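# Trilgate 902 Equatorial Mount

The Trilgate 902 is a German equatorial mount for visual observing and long-exposure imaging of the planets, the Moon and deep-sky objects. It is supplied by Misix to schools, colleges, public observatories and private observers. The mount may be installed on a permanent pier or used in the field with the Hiebert tripod, which is sold separately.

## Intended use

The 902 was designed for sites where several people share one telescope over the course of an evening. All clamps are operated from the same side of the mount, and the hand controller can be locked by the supervising member of staff. Once the mount has been aligned, an observer may select an object from the list and the telescope will move to it and begin tracking.

Observers following a planetary conjunction will find the paired-object function useful. When two objects are close enough to share a low-power field, the controller centers the telescope on the point midway between them. The function may be used in twilight, provided that the Sun is below the horizon. The solar lockout prevents the telescope from being pointed near the Sun at any other time and can be released only with the supervisor's code.

## What is included

- Mount head with right ascension and declination drives
- Hand controller with coiled cable
- Counterweight shaft and 3 counterweights
- Polar alignment scope with dimmable reticle
- Dovetail saddle, accepting both common plate widths
- Power cable and printed handbook

Telescope, eyepieces, pier and tripod are not included.

## Object list

The controller holds 400 objects, chosen for visibility in small and medium telescopes. Of these, 300 can be seen from mid-northern latitudes at some time of the year. The remainder are intended for southern sites and are hidden automatically when a northern location is entered. The list was compiled for Misix by Ernő Deák, who also wrote the observing notes in the handbook. Planet positions are calculated by the controller from the date and time and do not need to be updated by the user.

## Setting up

Level the pier plate or tripod before attaching the mount head. Fit the counterweights before the telescope, and remove them last when taking the equipment down. Enter the location, date and time, then complete the polar alignment routine described in chapter two of the handbook. Sites with a permanent pier need to do this only once, although the alignment should be checked after any work on the building.

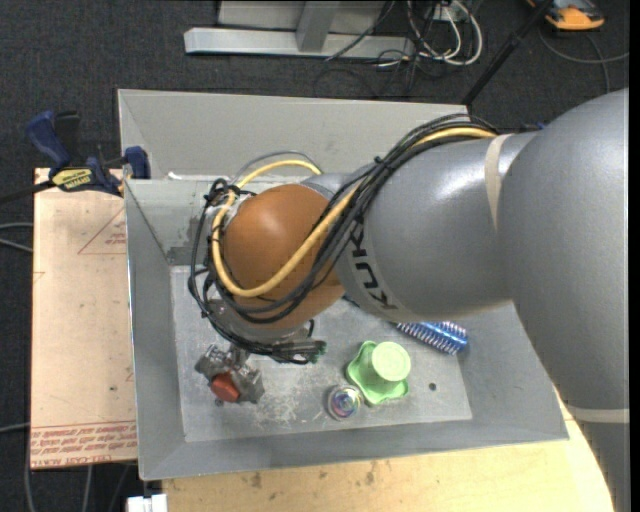
For imaging, the Inero guide port module may be fitted to the side panel. It accepts correction signals from most autoguiders and is powered by the mount. The module should be connected before the mount is switched on.

## Care and service

Cover the mount when it is not in use. Dew should be left to dry in open air before the cover is replaced. The drives are sealed and must not be opened by the user.

Service is carried out by Misix. Bookings made in August are usually completed before the autumn observing season. Please quote the serial number, found under the saddle, in all correspondence.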